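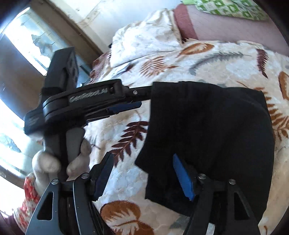
4.2 Folding dark tops on the bed

Use this section for plain black or navy garments that are going into a Melgate drawer insert. Lighter items are covered in 4.1. A plush or printed blanket is fine as a work surface, and a pale colour makes the edges of a black garment much easier to find.

1. Pull the blanket smooth. Remove pillows from the half of the bed you are working on.

2. Lay the garment down flat with its front against the blanket. Open it out fully, including any flap or loose panel at the hem.

3. Take hold of an upper corner and draw it outward until the top edge has no slack. Do the same on the other side.

4. Smooth from the centre to the sides with a flat hand. Faint folds can stay. Hard creases should be steamed out first (see 3.5).

5. Bring one side in to the middle, then the other. If a sleeve or corner sticks out past the fold, tuck it back on itself.

6. Fold the hem up to the halfway line, then fold once more. The packet should be about 11 inches wide for the Ledine insert, and no more than six packets go in each row.

7. Stand the packet on its folded edge in the drawer.

Note: Slanted hems will not line up with the top edge. Fold to the longest point and leave the short side as it is - the difference is hidden once the packet is standing.

Note: Insert 1130 is shallower than insert 1307. For 1130, make one extra fold at step 6.

Caution: Plush blankets shed. Run a lint roller over black fabric before step 5, while it is still open, and again on the outside when you finish.

Caution: Do not fold garments that are still damp from steaming.

Filed under: Detar Home Guides > Bedroom > Drawers & Folding

Comments (3)

kuzmenko_k
Step 6 worked for my tees but hoodies come out too thick. Is there a separate page?

prairielaundry
I do mine on a grey flannel sheet. Way less fluff than the plush one.

Bev T
Got the 1130 and the extra fold is a must, the drawer wouldn't close otherwise.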